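# Folding a big floral duvet cover so it stays folded?

**Chathurika Cassim**

Hello everyone, I hope this is a good place to ask. My mother-in-law gave us a lovely king-size duvet cover back in December, mauve with great big pink flowers all over it, and I have been fighting with it ever since. It's the slippery kind of cotton blend (the label only says Patwary Home, nothing about the weave) and every time I fold it I end up with a lump that slides apart on the shelf and takes the pillowcases down with it.

I do my folding on the bed, usually with the other duvet still on it, pushed up toward the headboard. I fold the cover in half, then in half again, and keep going until it's a thick stack. The top edge comes out nice and square, but the side where all the layers meet is another story. By the next morning it has spread out like a deck of cards. 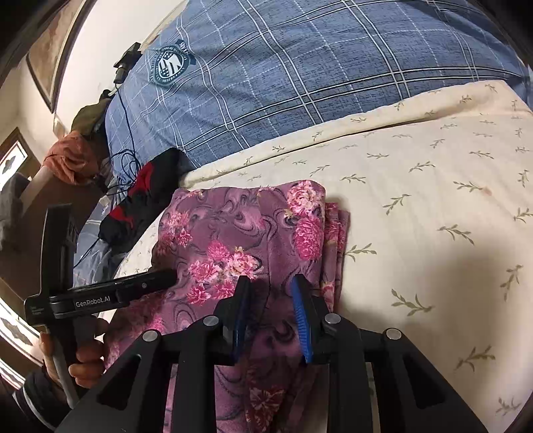 Jayanthi Poduval wrote back that the layers on the side are where she would start, and that she had the same trouble for years with a set she bought in Fleltwood. Chathurika, dear, you're probably folding in half too many times! Every time you halve it, the outside layer has farther to travel than the inside one, and the extra has to go somewhere. Try this instead:

- Button or zip it closed first, and smooth the air out toward the open end.
- Fold it lengthwise in thirds, so you have one long strip.
- Run your forearm down the strip to flatten it.
- Fold both short ends in so they almost meet in the middle, then close it like a book.

You'll have one fat rounded edge, and that's the edge that faces you on the shelf. The loose ones are tucked inside where they can't wander. I also keep the whole set inside one of its own pillowcases, which my aunt taught me and which I resisted for far too long. My linen closet shelf is only 13 inches deep and a king cover fits if I do the last fold snugly.

**enlow_upstairs**

just roll it

**Jerodis162**

I'd second the pillowcase. One thing to add: make sure it's completely dry before it goes away, even if it feels fine on the outside, as the corners hold damp longer than you'd think. I give mine an extra 2 hours over the banister. If the fabric is very slick, a wide strip of cotton tied around the stack works too, and you can cut one from an old sheet. Don't use rubber bands, they leave a mark across the print that takes a hot iron to get out.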